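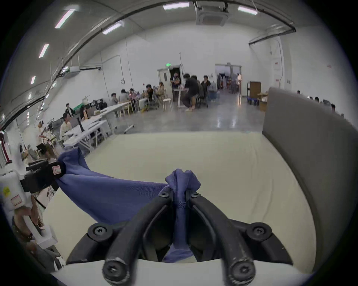
Several listeners have asked whether Orport accepts demos from artists who have never released anything, and whether a finished master is needed at that stage. First releases are accepted. A master is not needed; a stereo mix with at least 3 dB of headroom is enough for us to judge the material.

# Label FAQ

Last updated July 27, 2024

## Submissions

**What does the label release?**

Ambient, drone and slow downtempo, mostly between 60 and 95 BPM. Compilations run wider than single-artist albums. Faster material goes to our sub-label, Jonis, which has its own inbox and its own schedule.

**How do I send a demo?**

Send one private streaming link with downloads turned on. Put the artist name, track titles and running times in the body of the message. Attachments are deleted by the mail server before we see them.

**How long does a reply take?**

Up to 28 days. The inbox held 378 unheard tracks at the last check, and they are played in order of arrival. Sending the same link again moves it to the back of the line.

## Files and mastering

**Which format do you need for a signed track?**

WAV, 24-bit, at the sample rate of the session. Do not upsample. Leave the master bus free of limiting, though compression that is part of the sound can stay.
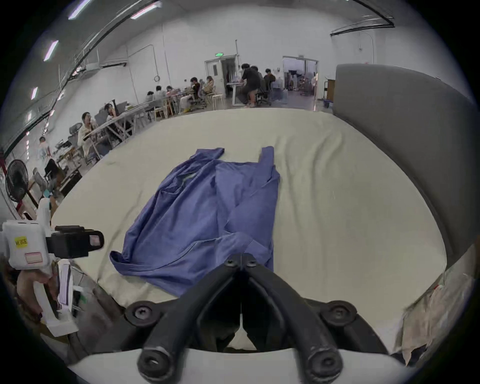 If the track was mixed with a limiter on and falls apart without it, send both versions and label them clearly. The mastering engineer will use the limited one as a reference for level and tone.

**Do you supply separate vinyl masters?**

Yes, for every title cut to vinyl. Bass below 120 Hz is summed to mono and sibilance is reduced before cutting. Sides are kept under 20 minutes – longer pieces are split or left for the digital edition.

## Orders and downloads

**How many copies of *Prolia* were pressed?**

600, on black vinyl, in a single run. There is no repress planned. The digital edition has two extra tracks that did not fit on side B.

**My download stopped partway. Can I start again?**

Yes. Links do not expire. The full Pace compilation is 1034 MB in WAV, so a slow connection may do better with FLAC, which decodes to the same audio.
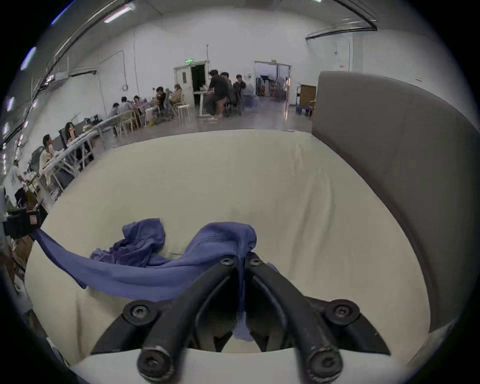
One buyer wrote that the FLAC files play with a short gap between tracks four and five, where the WAV files run straight through. The files have no silence at that point. Turn on gapless playback in the player settings, or load both tracks into an audio editor to check the join.

**Do you ship test pressings?**

No. They stay with the label and the artist.

**When is the next compilation due?**

October, digital first. Track selection is closed.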